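About Riltero

Riltero is a small laundry and folding service. We pick your clothes up dirty, we bring them back clean, and in between we do the part you have been putting off. Some customers skip the washing entirely and just have us come fold. We used to raise an eyebrow at that. Now it's half the bookings.

The company started with 20 customers and one borrowed ironing board that leaned to the left. There are 517 households on the list these days. The ironing board is still with us, and so is the lean.

How we fold

We have opinions about this, which is probably why we ended up with a company instead of friends.

Home visits happen wherever you have a flat surface, and in most homes that means the bed. Dining tables are usually spoken for by mail. A bed is wide and forgiving, and when the clothes are all over it at 9 p.m. there is some pressure to finish the job before anyone can lie down. Plush blankets grip the cloth a little, so pants stay where you lay them. Satin covers do the opposite, and we charge the same for both, against all sense.

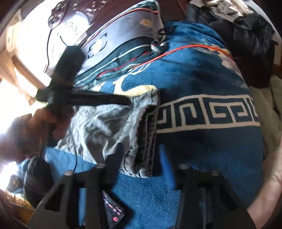
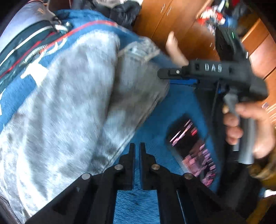
Pants get smoothed before anything else happens. Lay them flat, bring one leg over the other, match the side seams, and run a hand from the waist down to the hem. Then fold in half, and once more if your drawer is shallow. Jeans will take almost any treatment and look the same afterward. Softer pants remember everything you did to them, so go slowly and keep your elbows out of it.

We don't roll. We know about rolling. People send us videos about rolling. If you want your T-shirts rolled, write it on the order form and we'll do it with good grace and very little conversation.

Where we work

We cover Drornus and Witov, plus the Vasseur side of the river as far as the second bridge. Past that, you're welcome to meet us at the shop. Pickup is from 7 a.m., and we mean the bag should be on the step at 7, zipped, without the cat.

What we won't do

Fitted sheets are folded to the best of human ability and no further. We don't pair socks that have clearly moved on from each other. We check pockets, and whatever we find comes back in an envelope with your name on it, including the receipts, and including the one walnut.

Prices and booking

A standard home visit covers up to 20 pounds of clean clothes. There's a price list by the counter and the same one on the bookings page. November fills up early, when everyone remembers they have a guest room and that it is under a pile of shirts.

Gift cards are available. Think carefully about who you give one to.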